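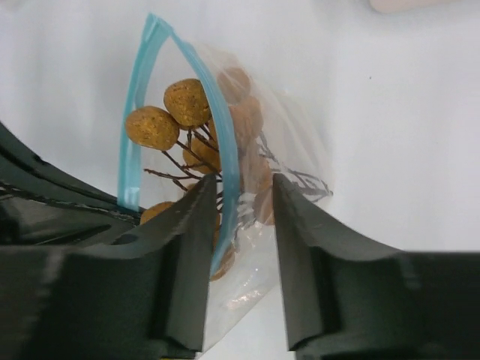 Ekström Reads Filings
@ekstromreadsfilings · 12 posts

1/ Savolell reported its third quarter last night, its second report since going public in January. The stock is down this morning. I read the release and the filing, and listened to the call. Notes below. I don't own any of it.

2/ For those who haven't followed it: Savolell makes a small box that sits between your internet line and your TV and records live channels. You buy the box once, then pay monthly if you want to keep recordings longer than two weeks. The box makes very little money. The monthly plan makes nearly all of it.

3/ Revenue came in at $60 million, a bit ahead of what the company told people to expect in the summer. The beat came from hardware. A retailer moved a holiday order up into September. Management said so on the call, but it isn't in the press release.

4/ If you move that order back to where it would normally fall, the quarter lands inside the guided range. That's fine. It is a normal quarter. The headline in the release says "record," and it is a record, but so was the last one. Growing companies set one most quarters.

5/ The number I look at is paying subscribers. They ended the quarter at 909 thousand. Growth slowed compared with spring. The company says summer is always slow for TV, and that's true, but we only have one earlier summer in the filings to compare with, so I can't tell how much of it is the season.

6/ Gross margin on the monthly plan was 56 percent, down a little. Storage costs went up. They signed a new hosting contract with Inudberg in the spring and are paying two providers while they move the recordings over. The filing says the overlap ends "in the first half of next year." On the last call they said "early next year." Small change in wording, but I wrote it down.

7/ Stusivar came up four times in the questions. Stusivar started offering free recording on its own TVs in August, with ads. Savolell's answer was that its customers watch on more than one screen and don't want ads on recordings. Someone asked whether cancellations had changed since August. They said they don't break that out by month.

8/ They do give a yearly cancellation rate, and that comes with the annual report. So we'll have to wait. I'd have liked a plain yes or no. A company that had seen no change at all would probably want to say so, but I've been wrong reading that kind of answer before.

9/ Cash is OK. They raised enough in the offering to run for a good while at the current rate of spending. Inventory is up a lot, and that fits with getting ready for the holidays. Receivables are up too, and that fits with the early retailer order. I'd expect both to come down by the next report. If inventory is still high in the spring I'd start to worry.

10/ The lockup is the other thing. Employees and early investors can sell shares after the report, and a large part of the total opens up at once. I think that explains as much of this morning's drop as anything in the results. The stock was already soft in the week before.

11/ Guidance for the fourth quarter is a wide range, wider than last time. The low end would mean hardware sales fall from a year ago. The CFO was asked about it and said they wanted to "leave room" for retailer timing. If part of the holiday order already shipped in September, that makes sense. It also means the two quarters should be read together, and I plan to do that when the next one is out.

12/ What I'm watching from here: the cancellation rate in the annual report, whether the double hosting bill ends when they say it will, and what Stusivar charges for its ad-free version if it ever ships one. A couple of people asked for the spreadsheet. It has the quarterly numbers going back to the first filing, and I'll put up a link tonight after I fix the inventory tab.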